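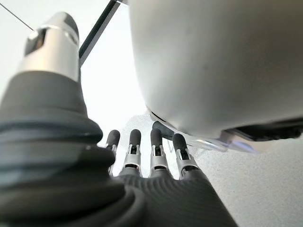 September, notebook for the Fliltden hand, continuing from Anatole's pages. The set now stands at 848 grasps, and I spent the morning going through them to find out why the policy behaves as if it had never met its own thumb. It closes the four fingers nicely and then brings the thumb across late, like a guest who has been waiting in the car. My current theory is the wrist view. The thumb sits so close to the lens that it takes over the left side and goes soft, while the fingertips, the things we care about, get a modest patch in the middle. Same charcoal rubber on all four finger pads, too, so when they overlap there isn't much contrast for the encoder to hang on to. The silver tip housing is the one part of the thumb that stands out, and it does so by glaring.

Tried masking the lower thumb segments in training. Loss went down, which cheered me up for the length of a coffee. On the hand itself it made no difference I'd defend in front of Catarina.

**What went into the set this morning**

- Open-hand starts, palm facing up, no object. We were short of these. Nearly every old episode begins with the fingers already half curled, because Anatole teleoperates with his own hands half curled.
- Slow closes, thumb first. Dull to record and dull to watch.
- Slow closes, fingers first, for comparison.
- Two throwaways where I sneezed with the glove on. Kept them in a separate folder called `sneeze` in case anyone ever wants to model it.

Lighting: the backdrop is still washing out nearly to white. I used to think this was good (clean background, easy segmentation, everyone happy). Now I think the auto exposure is spending its whole budget back there and leaving the dark rubber to fend for itself. The grooves on the thumb come through fine. The ribbing on the palm comes through fine until it gets down toward the bottom of the picture, where it goes to shadow. If we ever want the model to notice palm contact, that is an awkward place to have no light.

Locked the exposure by hand at 10:40 and recorded a few more. The pads look better. The speckled tabletop also looks better, and I worry a little that the network will find the speckles more interesting than the grasp. It has done this before. In the spring it learned to predict success from a coffee ring, and its numbers were excellent until I wiped the table.

**Labels**

Catarina and I disagree on what counts as the start of a grasp. She says first motion of any joint. I say first motion toward the object, which she points out requires the labeler to read the hand's mind. We relabeled the same 4 episodes separately and compared. On 2 of them we were close enough that it doesn't matter. On the other 2 I had started the grasp well after she had, and on one of those I'd have to say she was right, since I had mistaken the thumb settling for noise. I have written "she was right" here so that she can stop asking me to.

Going with her rule for now. The relabeling script is in the Pálfi folder and it does take a `--dry-run` flag, which I learned after the first run. Backup restored, no harm done, forty minutes older.

**Sync**

Vollon logger is drifting against the glove stream again. It's small at the start of a session and annoying by the end. Restarting the logger between batches hides it. Anatole wants to fix it properly with a hardware trigger and has drawn a very handsome diagram on the whiteboard, with a box marked "trigger" and an arrow going into it from nowhere. I asked where the arrow comes from. He said that was the part still under discussion.

Until then: short batches, restart in between, write the restart time in the sheet. Please do write it in the sheet. I reconstructed three of yours from file timestamps and one from when I remembered hearing the door.

**Flaltska format**

Converted everything up to this morning to the Flaltska layout. Joint order is thumb, then fingers one to four counting out from the thumb. The old files had the fingers the other way round, so anything trained before the conversion has been cheerfully wiggling the wrong end of the hand on playback. This may explain Anatole's demo. It does not explain all of Anatole's demo.

**Next**

1. Retrain on the converted set with locked-exposure episodes weighted up, no thumb mask.
2. Same again with the mask, so I can stop wondering.
3. Try a small lamp from the palm side. Catarina has one on her desk and has agreed in principle.
4. More open-hand starts. Anatole, please uncurl.
5. Ask about a second view from outside the hand. I know what the answer was last time, but the budget has been renamed since then and it might have forgotten.

Run 1 started before lunch. Glove left charging on the bench, batch sheet is next to it with the pen taped on.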